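Comparing Two Handheld Grippers on Soft Goods

The July evaluation of handheld grippers has now reached the stage that Rania Qudah and I had been putting off, namely fabric. Rigid objects gave us few surprises. Both the Vekard and the Hikonen models closed reliably on boxes and bottles, and the differences between them were mostly a matter of comfort in the hand.

Cloth is less forgiving. A finger plate that holds a box firmly may slide over a single layer of mesh, or may pick up two layers where only one was wanted. For this reason we set the rigid objects aside and gave 4 sessions to laundry items, with each session limited to 75 minutes. Arnel Castillo reviewed the recordings afterwards and marked every grasp that had to be repeated.

The Hikonen plates were easier to slip under a hem. The Vekard trigger, on the other hand, required less force, and by the second session this mattered more to me than I had expected. I would not yet recommend either model for a full day of work – my own wrists were tired well before the final session ended.

The laundry bag remains the most demanding item on our list. The mesh and the cloth inside it shift separately, and one gripper must hold the bag still while the other works along the lower edge toward the cord.

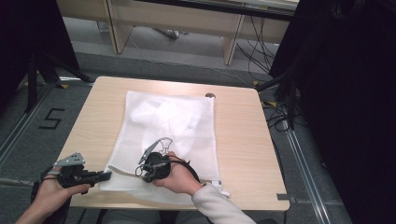 Cable Routing and Controller Settings

The controller was left at its default settings for the first 2 sessions. We then lowered the closing speed, and Arnel marked fewer repeated grasps on thin fabric. Cables were routed over the back of the hand and secured at the forearm. Rania prefers a shoulder route, and we intend to try it when the Rosales units arrive.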